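Gronilham robots learn to put things back by watching themselves make a mess

January 4, 2024

Tidying a table is hard for a robot, and collecting the training data for it is even harder. A group at the Gronilham robotics lab has found a surprisingly simple way around the second problem, and the early numbers are a delight.

The method is called Kang. The usual approach has a person guide the arm through every careful placement, cup by cup, for days on end. Kang starts from a table that is already in order and lets the arm take it apart, picking objects up one at a time and dropping them wherever there is room. Each of those moves is recorded, then played backward. A cup lifted off its saucer becomes, in reverse, a cup set neatly on its saucer - and the robot gets a worked example of the difficult half of the job almost for free.

Earlier groups have tried learning from reversed motion, but mostly on bare surfaces with a block or two. What's new in the Gronilham work is the filter that sits on top. Some actions don't run backward in any useful way (a dropped pouch won't leap back into a gripper), and the filter throws those out before training begins. The team recorded 900 pick-up moves in November and kept every one that passed.

"The first time it put a mug back where the mug had been, we all just stood there grinning," says Ludmila Sokol, who leads the project. "We hadn't shown it that. It had only ever taken the mug away!"

In the main test, the arm was given 165 tables it had not seen in training, with objects of different shapes and heights set close together. A policy trained with the filter finished more of them than one trained on the same recordings without it, and it knocked over far fewer tall items along the way. New objects needed only 20 recorded moves each before the arm could handle them with the rest.

The team is testing in ordinary furnished rooms as well as in the lab, with household things on the table and daylight, lamps and shadows left as they are.

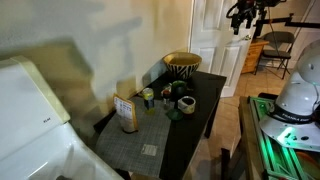
The robot arm beside a table of kitchen items, with the camera mount overhead.

Glass remains a weak spot, and so does anything floppy. Sokol's group is now working with colleagues at Hirmont on a version for 2 arms, so that one can steady an object while the other lets go. The recordings and the filter code will be shared at the Gidport workshop later this year.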